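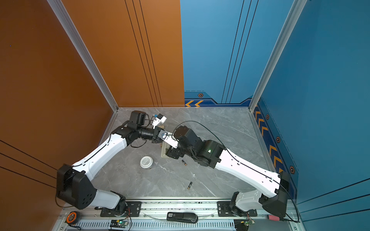
A participant wrote after the first evening that she had no trouble with criticism at work, where it comes with a form and a signature, but when her sister said one sentence about how she loads the dishwasher she could not sleep. She asked if we would talk about this kind as well. Yes, we will talk mostly about this kind.

Session 2: Receiving criticism from people who know us
Evening course "Getting Along", Hegedűs Learning Centre, Starkstead
Handout of May 14, 2024

Please read sections 1 to 4 before we meet. Section 5 is an exercise and we will do it together, so it is better if you don't prepare it. English is not my first language, and if a sentence is strange, tell me. I promise to receive it well.

1. What we mean by criticism

In this course the word has a plain meaning. Someone tells us that something we did, or do often, is a problem for them. It can be said kindly or rudely. It can be true, partly true or mistaken. These are separate matters, and a great deal of our difficulty comes from mixing them. When a remark is rude, we decide quickly that it must also be false. When it is polite, we sometimes accept it without looking, and a week later we are angry that we agreed.

I will ask you to keep two columns in your head. In the first column goes how it was said. In the second goes what was said. You are allowed to object to the first column. You can even say, "I want to hear this, but please don't shout." But the first column doesn't answer the second one.

Advice is a near relative of criticism. "Have you thought of leaving the house earlier?" is grammatically a question, but most people who are late will hear the complaint inside it. When you are not sure which one you have received, it is fair to ask.

2. Why it is harder at home

A supervisor sees us for part of the day and in one role. If she says the report is unclear, then the report is unclear and we may still be a good father, a good neighbour, a good singer. At home we have no second role to step back into. The person who complains about the dishwasher has also seen us ill, frightened and in our old pyjamas. So the remark seems to be spoken from full knowledge, and it feels like a verdict on the whole person even when the subject is only plates.

There is also history. A small remark from a brother may arrive together with all the remarks he made when you were both children. He says one sentence and you hear 100. He is then surprised by the size of your answer, and he may criticize that too, and now the two of you have a second quarrel on top of the first. In the November group we spent a whole evening on this point, and several people said that they recognized the pattern from the other side as well. They had been the brother.

A third thing I would mention with some care. In some families criticism was the usual way to show attention. If you grew up like this, you may feel uneasy when no one criticizes you, and you may give criticism where you mean affection. I don't think this has to be a great tragedy. It helps to know it.

3. The first half minute

Most of the damage is done very early. If you can pass the first 30 seconds without defending, attacking or collapsing, the rest of the conversation usually has a chance. I describe the three reactions here in my own way, and other teachers may use different names.

Defending. We explain. We give the reasons, the traffic, the bad week. The reasons may be completely true. But the other person hasn't asked for them yet, and what he hears is that his complaint was not received. He will repeat it, more loudly.

Attacking. We bring a complaint of our own, often an old one. "And you never call my mother." It may be a fair complaint and deserve its own evening. Used at this moment it works only as a shield.

Collapsing. We say "You're right, I'm terrible, I ruin everything." It looks like humility and many people are proud of it. Look at what happens next, though. The person who brought the complaint must now comfort us, and the complaint is forgotten. After some time such a person learns to bring no complaints, and she carries them alone.

Instead of these, try to have one sentence ready. It should be short and it should be a sentence you could say when your face is hot. Some which earlier groups have used:

"Okay. Give me a moment with that."
"Tell me a bit more about when it happens."
"I didn't know this bothered you."
"I want to answer properly, can we sit down after supper?"

Choose one and change the words until it sounds like you. If you would never say "supper," then don't. The last sentence carries an obligation: you really have to sit down after supper. If you postpone and then don't return, it is worse than a quarrel.

4. Deciding what to do with it

When you are calmer, look at the second column. Some questions I use for myself are these.

Is there a fact in it? "You interrupted me when your friends were here" contains a fact, and you can try to remember. "You don't respect me" does not contain one yet. You may ask for it, gently, but please don't ask in the style of a lawyer. People often can't name the occasion and still they are right about the feeling.

Have I heard it before, from a different person? If your wife, your colleague and your oldest friend all say that you don't listen to the end of a sentence, it would be wise to believe them. If one person says it once at the end of a hard day, you can keep it in a pocket and wait.

What would change cost me? Sometimes very little, and we resist only on principle. I resisted for years about leaving the cupboard doors open. Closing them costs me nothing. I still don't see why it matters, and I close them.

Do I disagree? This is allowed. Receiving criticism well is not the same as obeying it. You can say, "I have thought about it and I see it differently, and I'm sorry it is hard for you." Say it after you have thought, and not in place of thinking. Some remarks are also meant only to hurt. If a person in your life speaks to you in this way regularly, then this handout is too small for the problem, and I ask you to come to me after class or speak with your doctor or a counsellor.

Figure 2. Black gripper with a white bracket, close view.
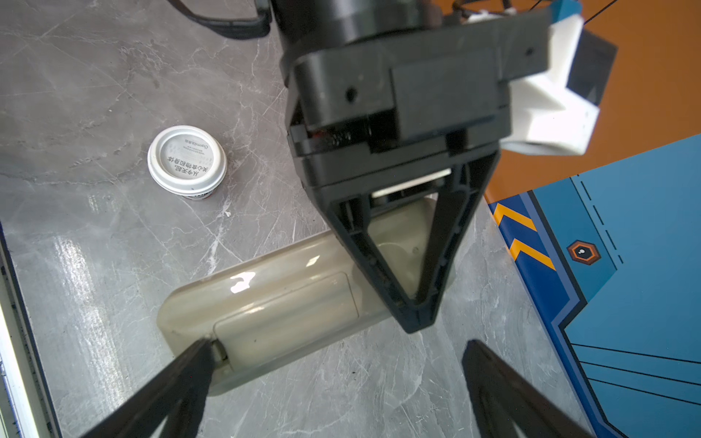
Gripper over a grey marble tabletop.

5. Exercise for the evening

We work in pairs. Please don't sit with the person you came with.

Step one. Think of a real criticism you have received in the last year, of small or middle size. Don't take the largest one. Tell your partner the sentence as you remember it, and who said it (only "my son" or "a friend," no names).

Step two. Your partner says the sentence to you in a neutral voice. You answer with your prepared sentence from section 3 and nothing more. Then both of you stay quiet for a little. Most people find the quiet harder than the sentence.

Step three. Your partner says it again, this time with some irritation. Same answer. Notice where in the body you feel it. For me it is the neck.

Step four. Tell your partner what you think is true in it, even if it is a small part. Your partner doesn't comment or give advice. A thank you is enough.

Then change roles. If at any step you prefer to stop, you stop, and you don't owe a reason to anyone.

6. For the week at home

Write down one criticism you receive and put it in the two columns. If you receive none, ask for one. Choose a safe person and a narrow question, for example "Is there something I do in the kitchen that annoys you?" Don't ask "What is wrong with me?" It is too big for anyone to answer well, and an honest friend will be frightened by it.

Bring the page next time. You will not have to read it aloud. We will continue with giving criticism, where I expect more disagreement in the room, and we will start with the participant's dishwasher if she still permits it.

Parking behind the building is closed this term. Please use the lot on the Pusero Road side and ring the lower bell.

Filed under: Course Handouts, Relationships, Listening

Hegedűs Learning Centre, 825 Pusero Road, Starkstead | Contact the office | Back to top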